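Workshop notebook, Nerncombe site
July, entry 79
Subject: tote picking trial, staffing and duties on the sorting line

14:10. The trial arrangement has now run for five weeks. This entry records the effect on the people employed on the line; cycle data are kept separately in the Haslam folder.

Before the trial, two operatives stood at the sorting position for the whole of a shift and changed over at the break. That position has been withdrawn. Both have moved to checking and exceptions, on the same grade and hours. The work is lighter on the back and shoulders, and both have said so in writing. They have also said that the day is quieter than they would like. The old position faced the packing bench and conversation was easy. The new one faces a screen.

Exceptions remain the main source of interruption. The log for the period holds 107 entries, the greater part of them soft or irregular items. An operative called to an exception must stop the cell, clear the item by hand, sign the sheet and restart. Several sheets were returned without a restart time. Shift leads are asked to look at this before countersigning.

Training. The Trurimbridge course covers safe stop and restart but says very little on deciding when an item should be left for a person. Operatives have been settling this among themselves, and practice differs between the early and late shifts. A written rule is needed. Draft to be circulated by the end of the month.

Pay. The question of a responsibility allowance for the checking role has been raised again and passed to the Filleck office. No reply at the time of writing.
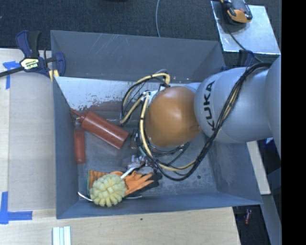 The mixed-goods list should be agreed with the operatives before it is extended any further. They know from handling the stock which items give trouble, and their advice was not sought when the first list was drawn up. A bin holding red bottles together with a knitted work glove asks for more than one kind of grip, and the round brush-like ball resting on the glove would, under present practice, be called an exception on one shift and left to the KUKA arm on the other. The draft rule should deal with items lying on top of one another by name.

Outstanding: restart times on the sheets; seating at the checking position; whether the screen can be turned towards the packing bench. Maintenance have been asked for a view on the last of these and will need the line stopped while they measure up.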